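Investigación > Manipulación robótica > Preguntas frecuentes

Preguntas frecuentes sobre Cundar

¿Qué es Cundar?
Un método de aprendizaje por imitación para tareas de compra, desarrollado en Grurndale por el equipo de Toshiko Matsuda.
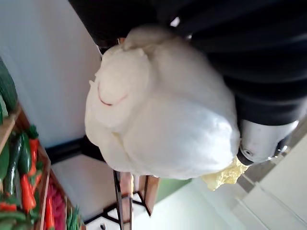 Se entrena con 1,000 demostraciones y combina cámaras de muñeca y de cabeza.

¿Cómo se evalúa?
Con 123 pruebas que no figuran en el entrenamiento. 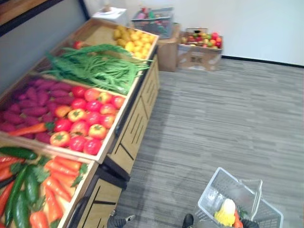
La política recibe una instrucción por episodio y decide sola el orden de los movimientos. Lo más difícil son los productos mezclados – los pepinos entre las zanahorias, por ejemplo – porque un agarre puede arrastrar la pieza vecina.

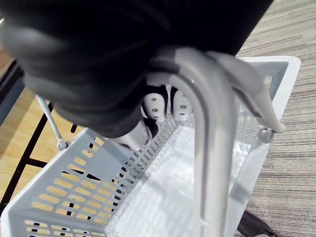 ¿Qué tasa de éxito alcanza?
El 70 % con ambas cámaras y el 30 % sin las de muñeca.

Contacto | © Grurndale | Volver arriba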